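The T-shirt drawer, again

I have been putting this off since December. The bottom drawer of the dresser stopped closing some time in the fall, and for a while I just left it open three inches and walked around it. Then Diễm Trình stayed over, hit her shin on it at night, and said a word I had not heard her use before. So last weekend I emptied it.

I own 54 T-shirts. I know because I wrote the number on the back of an envelope, along with how many were black, and then lost the envelope. Black was more than half. I don't remember buying most of them. A lot came from the years when I went to two or three shows a month and brought something home every time, and a few came from jobs. There are still two from Himen, where I worked for eleven months and never wore either one outside the building.

My first plan was to sort by color, which I gave up on after the black pile fell over. My second plan was to sort by how often I wear them. That went better. I made one pile on the bed for shirts I had worn in the past month, one for shirts I would wear if I could find them, and one for the rest. The third pile was the tall one.

The printed ones took the longest. A plain shirt is an easy decision: if the collar is stretched or the armpits have gone stiff, it goes in the rag bag under the sink. With a printed one I end up holding it and trying to remember where I was when I got it. Vy Nghiêm calls this "visiting" and says it is the reason I never finish a drawer in one go. She helped me pack when I moved from Trurnthorpe, and back then she would take a shirt out of my hands after ten seconds and put it in the box herself.
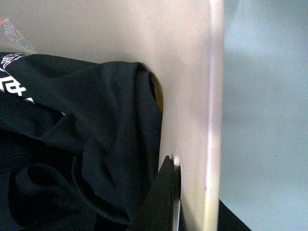
I set a rule this time that anything with a print gets folded with the print facing up, so I can tell what it is without pulling it out. I used to fold them print side in, the way my mother does, to protect the ink. It does protect the ink. It also means that you have a drawer full of identical black rectangles and you unfold four of them every morning looking for one.

The fold I settled on is the simple one. Lay the shirt face down, bring each side in to the middle with the sleeve turned back, then fold it up from the hem in thirds. Standing upright in the drawer they take less room than they did lying flat, and they stay put as long as the row is full. When the row is half empty they slump over. I put a shoebox lid at the back to take up the slack and so far that works.

I tried rolling first. Rolled shirts look nice for a day or two. Mine came undone whenever I took one from the middle, and the heavier cotton ones would not stay rolled at all.

Some notes on washing, mostly for myself. Black shirts go in cold, inside out, with nothing but other dark things. I had been using whatever detergent was on sale, and the older shirts have gone a brownish gray at the shoulders. Vy puts a cup of white vinegar in with hers and says it helps. I did one load that way and could not see a difference, but the load did smell better when it came out. I hang the printed ones now, on the rack in the hallway. The dryer cracked the print on my Lục tour shirt so badly that the name on the front is just flakes, and I was fond of that one. It's in the keep pile anyway.

What I kept came to 30. That is still a lot of T-shirts for someone who wears a sweater from October on. The drawer closes, though, with room for a hand on top, and I moved the seven good ones I wear to work up to the second drawer so they don't get mixed in with the sleeping shirts.

The others went three ways. The worn-out ones are rags. Diễm took five, including a long-sleeved one I had forgotten about and then wanted back the second she put it on -- I didn't say anything. The rest are in a paper grocery bag by the front door, where they have been for six days. The donation bin behind the pharmacy was full when I walked over with them, and there was a note taped on it saying to please not leave bags on the ground. I'll try it again when I go for stamps.

While the drawer was out I vacuumed under the dresser and found a sock, two guitar picks and the little brass screw from the left-hand knob, which I had replaced with a steel one ages ago. I put the brass one back in. Then I rubbed a candle stub along both runners, and the drawer slides much better than it did before.

Sweaters are next, but those live on the closet shelf and I need to borrow a step stool first. Vy has one. She also has my good scissors, so I may as well get both on the same trip.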